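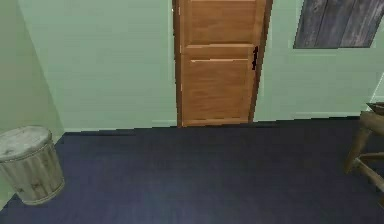 Sleeping days on night shift, noise from the rest of the house

palletjack_pm
Posted Jun 21, 2018

I switched to nights at the warehouse in May and I am not sleeping enough during the day. I get home to Gilloswood around breakfast time, I'm in bed by eight, and I wake up between eleven and noon and can't get back down. Part of it is light and I have mostly dealt with that. The bigger part is noise. My roommates are home in the daytime, the TV is in the next room, and the kitchen is past that. The bedroom has a wood door with recessed panels, one above the other with a rail between them and a small dark handle on the right at about the height of the rail. I keep it closed all the time I'm in bed and I still hear voices through it well enough to follow the conversation. The walls seem better than the door but I may be wrong about that.

What I have tried so far: foam earplugs (they hurt after a couple of hours and I can't lie on my side), a box fan (helps some, too cold to run pointed at me), and asking people to keep it down (works for two days at a time). We rent, so I can't replace the door or put anything in the walls. I have $70 to spend this month and would like to spend it on the thing that makes the most difference.

I also don't know what to do on my days off. Right now I go back to a normal schedule for the weekend to see people, and the first shift back is miserable. Do other people stay on nights all week?

Thanks for any help. I looked at older threads but most of them are about babies.

321 views

Search this board Go Advanced search

thirdshift_dispatch

I did nights for nine years, so I'll take the noise first and then the schedule.

Look at the gaps before you look at the door itself. Sound comes through air gaps more than people think. Have somebody stand on the other side with a flashlight while your room is dark. If you see light at the bottom or along the sides, sound is coming in the same way. A renter can fix most of this for very little:

Foam weatherstrip on the stop, the thin piece of trim the door closes against. Get the thinnest that still touches. If you buy it too thick the door won't latch and you'll be back at the store. The kind I used was Galtik, in the gray roll, and it peeled off clean when I moved out. Test a short piece first anyway.

A sweep or a double draft stopper on the bottom. The stopper is two foam tubes in a fabric sleeve that slides under the door and moves with it. No screws. Measure the width of the door before you go.

Both of those together should leave you more than half of your money. Don't expect silence. What I got was that I could hear someone was talking but not what they said, and for sleeping that is a big difference. Words are what wake you up.

Then put the fan back, but aim it at the wall, and put it on the side of the room where the noise comes from. It should be between you and the noise. A lot of people put it next to their head and then have to run it louder.

On the schedule: flipping all the way back every weekend is what is killing you. I kept what we called a middle schedule. On days off I went to bed at three or four in the morning and got up before noon. You still have the whole afternoon and evening with people, and going back to work you only have to move a few hours. The last night off I stayed up as late as I could and slept in.

Other things that mattered for me:

Sunglasses on the way home, if you can see well enough to drive safely in them. Skip it if you're already drowsy.

Last coffee no later than halfway through the shift. I used to have one at five in the morning and wondered why I was awake at noon.

Eat something small before bed. Waking up at eleven can be plain hunger, your stomach thinks it's lunch.

If you wake up early, don't look at the phone. Stay in the dark for half an hour even if you don't sleep. About one time in three I'd drop off again.

And if it doesn't work, split it. Four or five hours in the morning, then up, then another hour and a half to two before you leave. Plenty of people on my floor did this for years, mostly the ones with kids.

tall_boots

Just get better earplugs. Foam ones hurt because you have the wrong size. They make small ones. Silicone putty is softer but don't push it in the ear, it goes over the opening.

Also my cousin slept in the basement. Do you have a basement

mrs_gravy_boat

The first answer covers most of it. Adding a few things from the roommate side, as I was the noisy one in a house like yours.

Asking us to be quiet didn't work because "quiet" meant something different to everybody. What did work was a time and a rule. From 8 to 1 the TV was on headphones and phone calls were taken outside or upstairs. After 1 we could act normal within reason. It went on the fridge on an index card. Five hours is easier to agree to than all day – and if you sleep through those five you will probably sleep through some of what comes after.

Ask about the TV wall too. Ours was sitting on a dresser pushed right against the bedroom wall. We pulled it out a few inches, put it on a folded towel and turned the bass down. That cost nothing. Felt pads on the kitchen chairs are a couple of dollars at Major and they take care of the scraping.

One caution. If you seal the door up tight, make sure the room still gets air. Mine had no return vent and it got stuffy in summer. We ended up leaving the top edge unsealed. And keep the smoke alarm where you can hear it over the fan.

If you are still at four hours a day after a month of all this, bring it up with a doctor.

palletjack_pm

Did the flashlight test and there's a line of light along the whole bottom. Getting the stopper and the strip tomorrow. No basement. I'll ask about the 8 to 1 thing when everybody is home.

Home Boards House Work and Shifts Health Members Help

Contact Indard Copyright Indard Community Help Back to top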